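The arm had stopped again at bin 291, and Gebremedhin Nigatu put down his tea before the alarm could ring a second time. In the cell of Dekari it was always better to be quick. The line manager in Zastirgate could see every stop on his own screen.
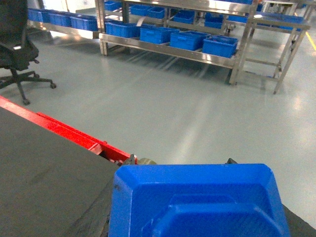
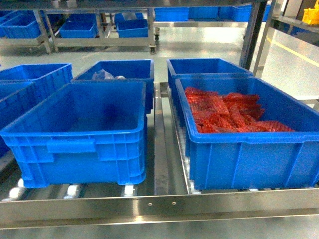
He locked the power, hung his tag on the switch and opened the Surnon manual at the page for the fingers. The left pad had worn smooth. He unscrewed it, cleaned the seat with a dry cloth and fitted a new one, turning each of the 2 screws only until it held. Old Tseng had taught him this in August, in the same voice he used for prayers.

"You are too slow," said the radio.

"I need 11 minutes," he answered.

Then he taught the grip point again, with the speed very low. The arm came down, closed, and waited for him. He felt it was listening, though he would never say so to the manager.

He wrote in the book: 2024-04-25, left pad changed, next check after 300 cycles. Under it he found the line which Tseng had written long ago, in pencil. Be kind to the screws. He took his tag from the switch and went to look for his tea.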